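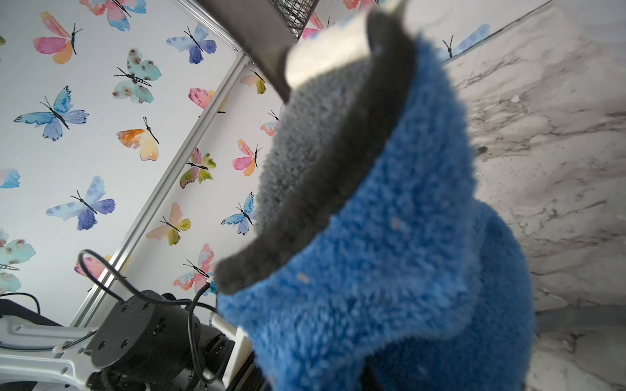 The blue side, with a bit of the grey showing along the fold

Grey side or blue side for drying dishes?
Posted Apr 8, 2023 in Kitchen & Laundry by Mukine

I've got one of these microfibre cloths with shaggy blue on one face and a darker charcoal grey on the other. The label went in the bin before I read it, as is my custom. Which side goes on the glasses? Whichever one I pick, they come out wearing a light sweater. There's lint on the cloth as well, and I can't tell if it's shedding or collecting. I wash it with the bath towels at 40 and add softener, because I'm a generous person. Please don't tell me to buy linen.

Cliltura
Your bath towels are the culprit. Cotton sheds and microfibre hangs on to every bit of it, so you've been running a very efficient fluff transfer service. Wash the cloth on its own or with other synthetics, and drop the softener, which coats the fibres and leaves them pushing water around. Two or three washes should strip most of it out. Hang it up to dry and give it a good shake outside first.
As for sides, I'd use the shaggy one for soaking up the bulk of the water and the grey one for a quick going over afterwards. If the grey smears, swap them. And if it's as thick as it looks I wouldn't try stuffing it inside a wine glass.

Zulu
buy linen

Imstead
Agree on the softener. I wrecked 5 good cloths that way before I read a label. Half a cup of white vinegar in the rinse helped mine a bit. They do the car now. Love the butterfly wallpaper, by the way, is it the peel and stick kind? Mine started lifting behind the kettle in May.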